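Virnaveo Opens Its Saltcombe Practice Kitchen to Robot Teachers

SALTCOMBE, June. Virnaveo is delighted to share that its new practice kitchen in Saltcombe is up and running, and that 601 examples of everyday food handling have already been gathered there for Han, the company's learning system. Each example is made by a person guiding the arm through one small job, such as lifting a wrapped sandwich out of a woven basket, while the wrist camera records from start to finish. 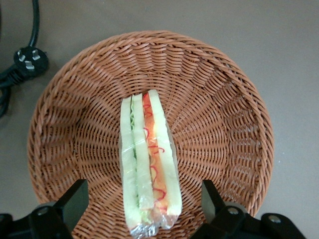

Soft things are what keep us humble, according to Weidong Bai, who added that a sandwich will forgive a clumsy grip far less often than a cup will, and that Han needs to see plenty of patient hands before it tries anything alone.

The kitchen has 3 tables, and 30 people from the Solldale area have signed up to take turns at them, for which we are truly grateful. New guides get 2 practice sessions before their examples count. To join in, please write to Kaiwen Mao at the Saltcombe office.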